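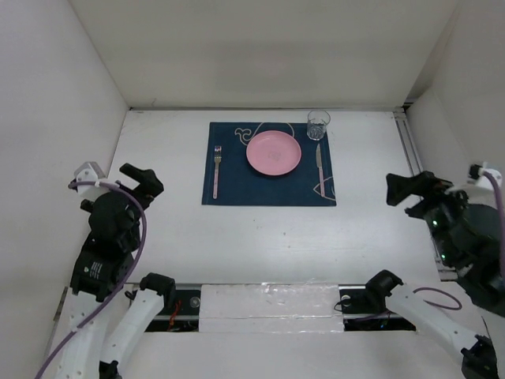 Costside Allotment Society, minutes of the spring meeting, March 2, 2018

Right, these are my minutes and I've written them up the same night while I can still read my own handwriting. If I've got something wrong, tell me before the next meeting and I'll put it right. Last time's minutes were agreed, apart from the bit where I wrote "Horholm Road" and it should have been Horholm Lane. Changed now, sorry.

We started late as the hall key wouldn't turn again. I make it the third time this winter. The hall people say they'll look at the lock, and we've said we'll believe it when we see it.

Water

This took up most of the first half, as it always does! The tank at the Horholm end has been losing water since the cold spell and there was a long chat over whether it's the tap or the joint underneath. Those who've been under there with a torch say joint. Those who haven't say tap. We had a price from Lewis, the plumbing firm on the main road, of £131 for the joint and a new tap together, and that seemed fair to everybody, so we voted for it and it went through with one against (he'd like to do it himself, and we've said thank you but no, remembering the gate).

The water goes back on once the joint is done and the nights are a bit milder. Please don't turn it on yourself before then. Please also don't leave a hose running in a butt and go home for your tea. I'm not looking at anyone in particular, but plot 117 was a pond for most of last summer and the plot holder next door lost all her onions.

Money

We have £700 in the account, which is better than I'd feared. Out of that has to come the joint, the insurance, and the skip if we have one. Rents are in from everyone but four people, and those four know who they are because I've rung them all. Two said the cheque was in the post. I had a good laugh at that, and then one of them turned up in the morning's letters, so I take it back.

There was a question from the back about putting rents up. We talked it round and round — I'd say half the room was for a small rise and half would sooner have none and go without the skip. Left until May, when we'll know what the insurance is.

Seed order

The Promance seed catalogues have come and there's a box of them by the shed door. Same as last year, we get the discount if we all order together, so fill in the sheet, write your plot number clearly, and put the money in an envelope with your plot number on that as well. Last year I had three envelopes with nothing on them at all and I was handing out broad beans by guesswork.

Somebody asked if we could get seed potatoes the same way. I've had a look and yes, we can, but they come in big sacks so we'd need to share. Names on the second sheet if you want in. I'm having earlies myself, and I'd be glad of somebody to split a sack with as there are only two of us at home now and last year we were eating them until we couldn't face another one.

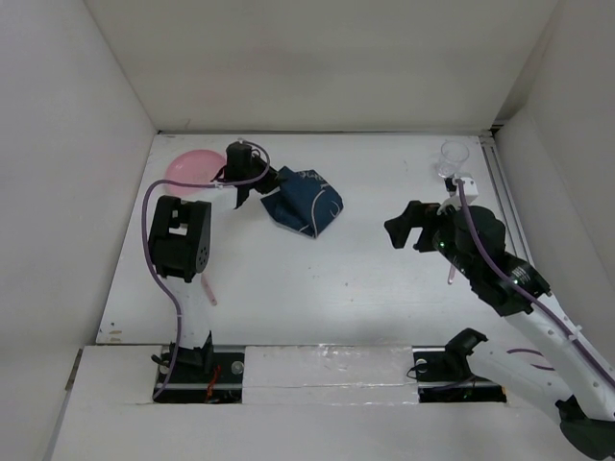 Costside Allotment Society Minutes — Spring 2018 — Page 2

Bonfires

Oh dear. We've had a letter from the houses on Horholm Lane about smoke on washing days. It was a polite letter and I read it out in full. The rule we have now is "after dusk", but dusk in summer is very late and people don't stick to it. After quite a bit of to and fro we agreed on no fires at all from the start of May until the clocks go back, and I'm to write back and tell them so. A few were grumpy about it. Green stuff can go on the big heap by the bottom hedge, but no couch grass and no bindweed, please, I beg you.

Rats

Seen by the compost bays and under the blue shed. No cooked food in the compost! Not even a bit of bread. We'll see how we go for a month before paying for anyone to come out.

The open day

We liked last year's and we'd like another. Tea and cakes again, and a plant stall, and somebody suggested a proper sit-down lunch with things off the plots. I said I was all for it so long as it wasn't me in the kitchen. We'd have to borrow plates, as the hall ones are chipped and don't match, and there was a bit of talk over whether people would pay for a lunch or just come for the cake as usual. I think cake. Carried over, but have a think and bring me your ideas.

Anything else

The wheelbarrow with the flat tyre has been mended and is back in the shed. The good spade is still missing — if you have it, just put it back and no more will be said.

Plot 4 has come free and it's a nice one, bit weedy at the top end. It goes to whoever's first on the list and I'll be ringing them this week.

We finished in time for a quick cup of tea, and I washed up. Next meeting in May, same hall, if we can get in.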